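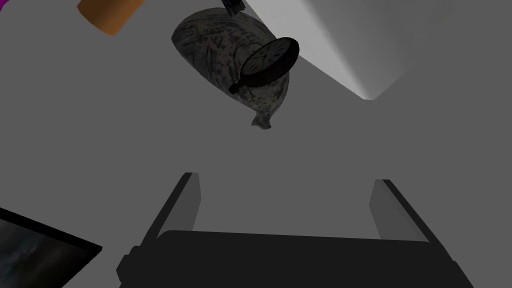
Figure 1. Wrist view in the simulator, gripper open, with the pocket watch leaning against the speckled grey object.

Picking from a Cluttered Table: Our Spring Project Report
Group members: Amra Begović, Edin Dumitrescu, Sverre Lindholm
Project supervisor: Kastriot Kolev

When the three of us signed up for the robotics option we rather pictured ourselves in a workshop with oily hands, and we did not expect to spend most of the term in front of a simulator. We have grown very fond of it all the same, and we would like to thank Mr Kolev for letting us keep the lab open until 18:00 when things were going well (and also when they weren't).

The task we chose was to pick one named object from a table with other things on it and put it down in a marked area. We called our program Rumik, after Edin's old football team. It looks through the wrist view, chooses a place to grip, moves in and closes the two fingers. Everything else on the table is supposed to stay where it is, and that was the part we had badly underestimated.

The pocket watch in Figure 1 gave us more trouble than any other target. It is tilted steeply and overlaps the side of the mottled object, so the two dark outlines run into each other, and our first version treated the pair as one big lump. It would then aim for the middle of the lump, which was no good for the watch and not much better for the other thing. Sverre spent nearly all of April on this. In the end he got the program to look for the paler dial first and work outwards to the rim – a simple idea, but it took a lot of tea to reach.

We ran 524 attempts altogether. The first 200 were with the old version and the rest with Sverre's change. For the watch alone we made 132 attempts after the change, and 13 of those ended with the neighbouring object being knocked out of place. We had hoped for fewer. Amra went back through the recordings one by one and found that most of the knocks came from the outside of a finger, on the way down, before the gripper had begun to close. Our path planning only checked the fingertips, so it had no idea how wide the black palm behind them was.

If we had another term we would put the whole hand into that check, and we would try more kinds of lighting, as ours was very even and kind to us. Bujar Dumitrescu from the year above has offered to share his path code, and Edin has already started reading it on the bus. Our settings and the full table of attempts are in the appendix, in the same order as we ran them.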